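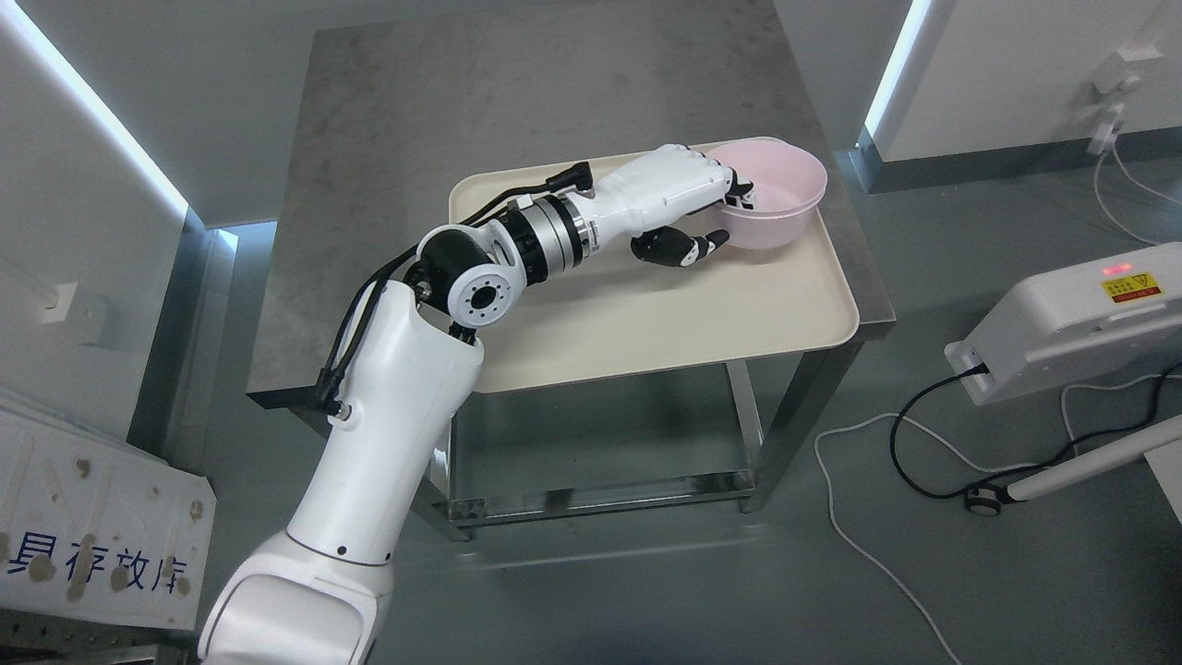 Station 1, side table: pink bowl on the cream tray.

Bowl and Tray Station, Safety Walk-Through
Site: Kustesside, small-wares room
Inspected by: Naomi Kirui
Date: 4/4/23
Copy to: Rochelle Calloway

Overall: PASS, with three follow-ups. I really enjoyed this one! The room is a pleasure to walk through and the layout makes sense the minute you come in.

1. TABLE AND TRAY
Table stands level, no rocking: OK
Leg frame and lower crossbar tight: OK
Top free of sharp edges: OK
Tray lies flat, rim not split: OK
Comment: Stainless steel was a great choice for this spot. The top has its share of scuffs, but I ran a cloth over all of it and nothing snagged. The cream tray has nice rounded corners and a raised edge, so a small spill stays put. Please keep using it!

2. STORAGE RACK AND BINS
Rack secured, passes push test: OK
Front rail free of burrs: OK
Bin lips and walls free of cracks: OK
Bins hold only what belongs in them: FOLLOW-UP 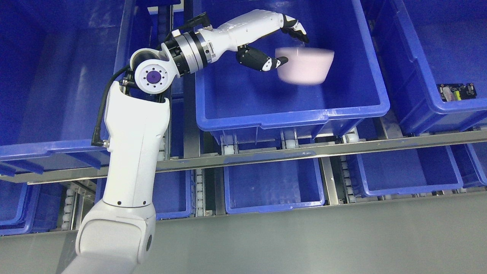 Bin labels are the other thing I'd love to see sorted out here. Skallholm sent a sheet of 96 stickers back in October and most of them are still in the drawer (I checked). Put one on each front lip, big letters, and anyone covering a shift can put things away without asking. The loose circuit board goes to the electronics shelf, please, before any bowls go in beside it.

3. BOWLS
No chips, cracks or rough rims: OK
Clean before stacking: OK
Stack no more than 10 high: OK
Nested bowls come apart easily: OK
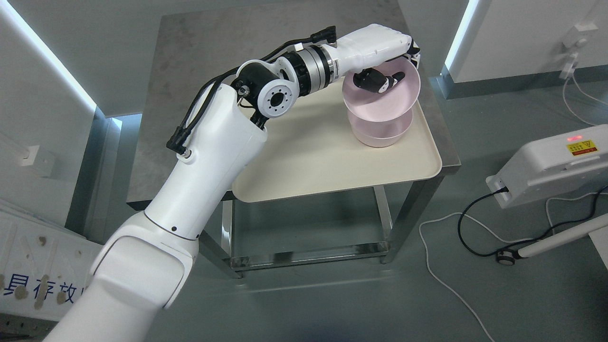 Stacking rules are short and everybody seems to know them, hooray. Set the stack down flat, keep it well inside the tray, and never leave it leaning on the rim. Two pink bowls nested at the right side of the tray is just the kind of low, steady stack I like to see. If a pair ever sticks, twist gently and don't pry with a knife.

4. FLOOR, CORDS AND LIGHTS
Floor clean and dry: OK
Wall light strips working: OK
Wall cords held clear of the walkway: FOLLOW-UP
Wall sign clean and readable: FOLLOW-UP

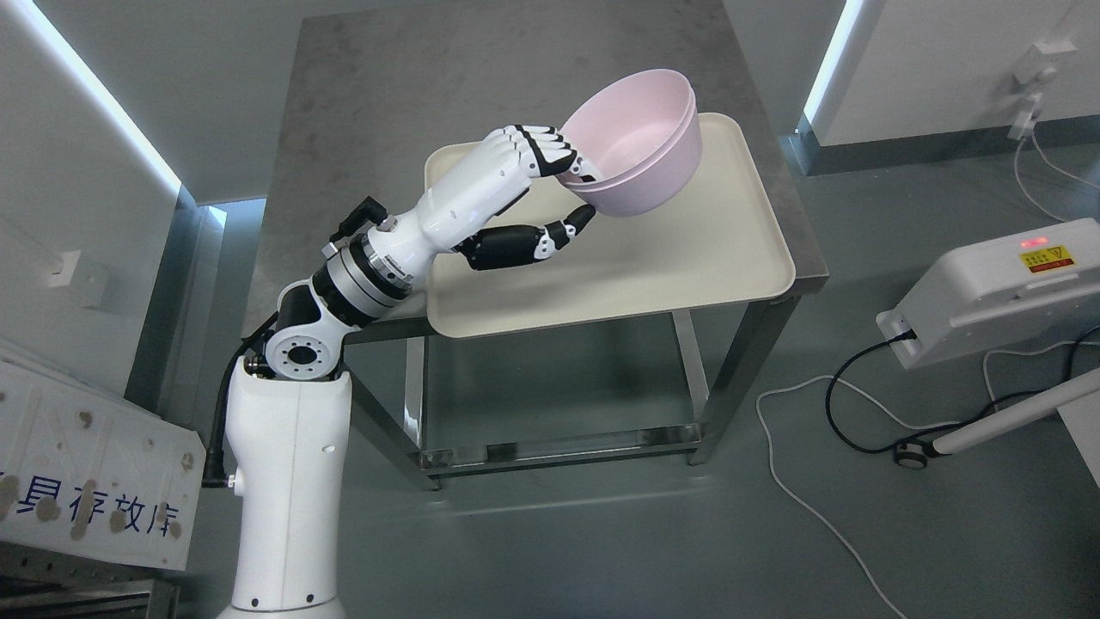 For the cords, a few Ackroyd clips along the wall would do it, and I have spares in my bag if Rochelle wants them. The stained sign needs a wipe or a reprint. Lighting gets a big thumbs up from me, bright right down to the floor!

Follow-ups to Rochelle: bins, cords, sign. Form 132 is on the clipboard by the door, initial each line as it gets done.

N. Kirui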